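Drimis waxed work gloves, long cuff -- review

I bought two pairs of these in September, one for me and one for Tamer Bitar, who has the plot next to mine at Bevdale. We were clearing brambles along the back fence and my old leather pair had split at the thumb. The Drimis ones come in brown or green. I went for brown, size nine.

Fit first. They come up small. I take a nine in everything else and these were tight across the knuckles for the first fortnight. Tamer sent his back for a ten and had the new ones within the week. The size chart on the packet is no help, as it only gives palm width.

Thorn protection is good on the palm and fair on the back of the hand. I got one bramble through the seam by the little finger. Nettles don't get through at all. For roses I would still wear gauntlets.

Grip on a spade handle is fine when dry. In rain the palm goes slick, and it takes a full day by the stove before they are fit to wear again. Don't put them on a radiator -- the wax comes off on the paint.

They are no use for small jobs. I had them off every time I needed to tie in a cane or pick up a seed. My old Pryor pair were thinner and better for that, though they wore out in one season.

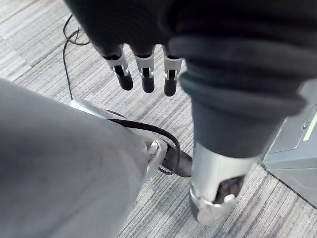 The cuff was the part I was least sure about. It is long, and it needs to be pulled right up over the sleeve before you start. If you leave it slack you get what the dark fabric is doing on the right there, thick folds stacked up round the wrist, and on mine that is where soil and bits of twig collect. A strap would have cured it. Jihad Zoubi at the plot shop sells elastic bands for the purpose and I now use those. Four out of five for heavy clearing, two for anything fiddly. I would buy them again, a size up.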